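Review: Benelier replacement finger set and wrist service kit, after ten months on our bench arm

Posted 2023-11-09 in Tools and Kits

I bought the Benelier kit in January, after putting it off for longer than I should have, and I've been meaning to write it up ever since. If you look after a small arm with a two-finger gripper and a camera at the wrist, you have probably seen it listed. It cost me $245 with shipping, which made me wince a little (I'm the sort of person who washes out sandwich bags), so I wanted to give it a good long run before saying anything.

A little background. Our arm is a Cullinane tabletop model, bought secondhand, and it spends its life picking up small household items and putting them down again. The counter read 3377 hours when I swapped the fingers. By then the old ones had gone rounded at the ends, and the left one had a bit of sideways play that I'd been fixing with hope and a quarter turn of a screw every couple of weeks. Thin things slipped, cards especially.

What comes in the box: two black fingers, the little links that go behind them, a bag of screws, a tube of grease, two hex keys, a feeler gauge and a folded sheet of instructions. There is also a strip of adhesive felt that the sheet never mentions. I used mine under a lamp.

Fitting them

I'm going to go through this slowly, as it's the part I'd have liked to read before I started.

Park the arm somewhere comfortable with the gripper at chest height, then switch it off at the wall. I laid a towel underneath for the screws, and I'm very glad I did! The old fingers come off with four screws each. Three of mine came out like butter and the fourth had been glued in by some previous owner with a heavy hand. A soldering iron held against the head for a little while softened it, and then it turned with a small, unhappy squeak.

Clean the pivots while everything is apart. The sheet gives this one line, but I spent most of an hour on it with cotton swabs and alcohol, and the amount of gray paste that came out was a real eye-opener. Use less of the new grease than you think you need. I put on too much the first time and had to wipe half of it off again when it started creeping toward the camera.

Then the new fingers go on, screws finger tight, and you close them by hand on the feeler gauge so that they meet evenly before you tighten anything. I like this method very much. My old way was to tighten everything and then squint. With the gauge I had them lined up on the second try, and they've stayed there.

Setting the open and closed positions

After that the software needs to be told where open and closed are. I use Orneo for this, the free version, and it walks you through it without much fuss: close gently, save, open all the way, save, then run ten slow cycles while it watches the motor current. Mine came up with a warning on cycle 10 the first time, and I had a few bad minutes over it. The cable was rubbing on the bracket. I moved the tie back an inch and ran it again with no trouble.

If your camera sits at the wrist the way ours does, look at its view before you put the tools away. These fingers taper more than the old ones, so the tips land in a slightly different spot in the picture, and any guides you have drawn on the screen will want nudging. I check with the fingers held open and nothing between them, with the lights down and then again with the lights up. A glossy tabletop throws back every lamp and screen in the room, and it's much nicer to find that out before a long run than in the middle of one.

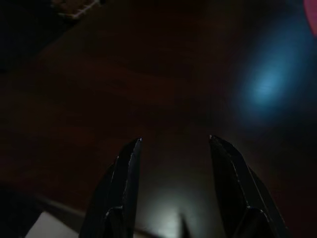 I redo that check every couple of weeks now, along with a wipe of the lens and a quick wiggle of each finger to feel for play. The whole routine takes 11 minutes if the coffee is already made. So far I've had to snug up one screw, back in the spring, and that's all the repair work the gripper has asked of me. For comparison, I was in there constantly with the old set.

What I like

The grip on thin things is so much better. Playing cards come up off the table now, and so do envelopes, and a plastic ruler that had beaten us for a year. I also like that the two fingers are sold as a matched pair. A friend of mine buys his singly from Zollidness, and they're perfectly good fingers, and quite a bit cheaper, but he has had two that didn't quite agree with each other about length. He files them. I don't want to file anything.

The screws deserve a kind word too. They have proper deep heads, and after several trips in and out they still look crisp.

What I don't

The instruction sheet is poor. The drawings are tiny, and the step for the links is printed after the step where you'd need to have done them, so read the whole thing through first. The grease tube splits at the crimp if you roll it up from the end like toothpaste, and I now keep mine in a jar. And I do think that at this price they could put in a spare set of screws, or a bit of threadlocker, or both.

The black finish also makes the tips hard to pick out when the table is dark and the room is dim. Ours is often both. I thought about a dot of white paint on each tip and decided against it, as it would only chip off onto whatever we're picking up. A small lamp off to one side has been enough for me, though people running a light-colored table will wonder what I'm going on about.

Would I buy it again? Yes, and I've already put a second kit on the shelf for the day these wear down. If your fingers are still tight and you mostly pick up chunky things like cups and blocks, I'd save the money and just do the cleaning. A tube of grease and a handful of cotton swabs will take you a long way. If you're losing thin items, or you've caught yourself giving the same screw another quarter turn, then I'd go ahead and order it.

Four stars out of five. The missing one is for the sheet.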